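Trorico Kids > Science > Materials > How Patterns Are Made

Topics Animals Space Materials Weather Quizzes

What Is Plaid? How Stripes Turn Into Squares
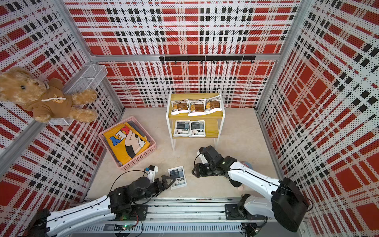 Plaid is a pattern made of stripes that cross. One set of stripes runs up and down. A second set runs side to side. Where the two sets meet, they form squares and rectangles. Plaid began as a way of weaving cloth, but today it can be found on many things that were never woven. The wall panels in the photo have a plaid pattern in red, white and black, even though they are panels full of tiny holes and the pattern is printed. To see why plaid looks the way it does, start with thread.

Warp and weft

Woven cloth is made of two groups of threads. The warp threads are stretched tight on a frame called a loom. The weft thread travels across them, over some and under others. If all the warp threads are red and all the weft threads are red, the cloth is plain red.

Now change the order of the colors. Suppose the weaver sets up 15 red warp threads, then 4 black ones, then 15 red ones again, and keeps going to the edge. The cloth will have black stripes running along its length. If the weft follows the same order, black stripes will run across it too.

Why there are extra colors

Look closely at a red and black plaid scarf. It seems to have three colors: red, black and a dark red. Only two colors of thread were used. Where red warp crosses red weft, the square is bright red. Where black crosses black, it is solid black. Where red crosses black, the eye sees tiny dots of both colors and blends them into dark red.

This gives a simple rule. Two thread colors make one blend, for a total of three. Three thread colors make three blends, for a total of six. Four thread colors make six blends, for a total of ten.

The repeat

The list of colors and thread counts is called the sett. Once the sett is finished, it starts over. In many plaids the sett is a mirror: the weaver reads the list forward, then backward, then forward again. The threads where it turns around are called pivots.

Some setts are short and make small checks. Others are long. A sett of 187 threads, woven in thick wool, can make a block wider than this page.

Woven or printed?

A printed plaid is put on after the material is made. To test a piece of cloth, turn it over. A woven plaid normally shows on both sides. A printed plaid is often pale or missing on the back. Next, pull a loose thread from the edge. In a woven plaid, each thread is usually one color from end to end. In a printed plaid, a single thread may change color along its length.

Try it

Cut strips of red and black paper, all the same width. Lay the red and black strips side by side in any order you choose. Weave more strips across them in the same order – over one, under one. Write down your sett so that a friend can copy it.

Words to know

Loom: a frame that holds threads for weaving.
Sett: the order and number of threads in a plaid.
Pivot: the place where a mirrored sett turns around.

Written by Fuseini Owusu. Checked by Issa Nimri.

Contact Trorico Kids | © Trorico | Back to top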